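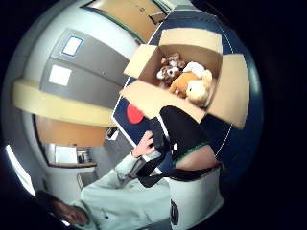 caixa dos bichos de pelúcia vista pela câmera da ferramenta de mão, lente olho de peixe, corredor dos armários

De: Jocelyn Caron
Para: lista garras-e-bracos
Assunto: Re: Re: comparação Stelow x Daltlow, câmera no punho

Oi gente,

resposta corrida, tô entre uma reunião e outra. Vou comentando no meio da mensagem da Hanne, que ficou lá atrás sem resposta completa.

Em setembro de 2018, Hanne Rautiainen escreveu:
> Jocelyn, três coisas antes de a gente fechar o pedido:
> 1) A lente olho de peixe vale a pena mesmo? No Cikau usamos a
> lente normal e os objetos sumiam assim que a garra chegava perto.
> 2) Os dedos macios da Daltlow aguentam pelúcia? Os nossos
> escorregavam em tecido felpudo.
> 3) Quanto tempo leva pra trocar os dedos entre uma rodada e outra?
> Se passar de 10 minutos o Kamarul não vai querer saber.
> Também preciso saber se a ferramenta de mão e o braço usam o mesmo
> suporte de câmera. Da última vez não usavam e perdemos a calibração
> toda.

1) Vale. Olha a imagem lá em cima: pega a caixa inteira com as quatro abas abertas, os três bichos lá dentro, e ainda sobra corredor, armário, porta, até a pessoa do lado da bolsa preta. Com a lente normal eu via um pedaço de papelão e olhe lá. O preço é a curvatura. Os armários cinza entortam todos e os cantos ficam praticamente pretos, não dá pra contar com nada que caia ali. Akihiko recorta um círculo no meio antes de treinar e joga o resto fora. Eu prefiro deixar tudo e mascarar só o preto, mas isso é briga antiga nossa, não vou reabrir aqui.

Cuidado com a inclinação — a ferramenta na mão quase nunca fica de nível, e a imagem vem tombada. Quem for rotular tem que saber disso antes. O Sekar passou uma tarde achando que o arquivo tava corrompido.

2) Mais ou menos. Rodei 100 tentativas com cada par de dedos, mesma caixa, mesmos três bichos, embaralhando a pilha a cada vez. Resultado cru:

Stelow rígido, com borracha: 5 falhas
Daltlow macio: 9 falhas

Falha = soltou antes de sair da caixa ou não pegou nada. Pegar dois de uma vez não contei como falha, anotei a parte.

O Daltlow perde quase sempre no branco felpudo, o creme, aquele de cabeça redonda. O dedo dobra, aperta só o pelo e o bicho escorrega. No laranja e no marrom e branco foi bem. Já o Stelow segura o felpudo sem problema mas entra mal quando o bicho tá colado na parede da caixa, o dedo é grosso demais. Então depende do que vcs vão pegar. Pra tecido em geral eu iria de Stelow. Pra embalagem mole ou coisa que amassa, Daltlow, mas aí não testei ainda, é palpite meu.

Ah, e as abas. Aba de papelão levantada atrapalha MUITO. O dedo macio encosta, dobra, e a pessoa nem sente no cabo. Testem com as abas abertas pra fora, senão vão medir a aba e não a garra. Depois, se quiserem, fazem uma rodada separada com elas meio fechadas, só não misturem as duas no mesmo arquivo.

3) Stelow: quatro parafusos, chave allen, uns minutinhos. Daltlow é encaixe, troca rapidíssimo, mas o encaixe cria folga. Medi no começo e no fim do dia e não batia. Apertei com fita. Não é elegante, funcionou pro teste, pra produção não serve.

Kamarul: passa dos dois com sobra dentro do seu limite, pode ficar tranquilo.

Sobre o suporte: agora sim, é o mesmo. Pedi pra Manurung refazer a peça com a furação do braço, e a câmera sai da ferramenta de mão e vai pro punho sem mexer na lente. A distância da lente até a ponta dos dedos ficou em 163 mm com o Stelow. Com o Daltlow muda, o dedo é mais curto, então RECALIBREM quando trocar. Sério. Eu esqueci uma vez e joguei fora a manhã toda de dados.

Duas coisas que ninguém perguntou mas vão dar problema:

— Exposição. Tem uma faixa de luz forte na esquerda da imagem que lava aquele canto. Com exposição automática a câmera compensa quando a luz entra e o interior da caixa escurece junto. Travei na manual, ficou melhor, mas aí cada sala precisa do seu valor.

— Fundo. Corredor com armário e porta é bom pra variar, mas não façam todas as sessões no mesmo lugar. As de junho foram todas na mesma mesa e o modelo decorou a mesa. No braço, em outra sala, foi um vexame.

Falta testar o controlador novo. O que tenho aqui atrasa o fechamento da garra e não sei ainda se é o driver ou o cabo. Sekar, vc tinha um cabo mais curto? Se puder trazer, eu repito as rodadas do Daltlow, desconfio que parte das falhas no felpudo seja isso e não o dedo.

Hanne, se o pedido tem que sair já, peçam um par de cada e só um suporte. Dois pares de Daltlow eu não compraria antes de resolver a folga. A planilha com as tentativas uma por uma tá na pasta compartilhada, aba "pelucia". A coluna de observações tá uma zona, me perguntem antes de usar pra qualquer coisa.

Akihiko, me manda a sua máscara do círculo? Quero comparar com a minha em cima das mesmas imagens, se a diferença for pequena eu cedo e a gente usa a sua.

abs
Jocelyn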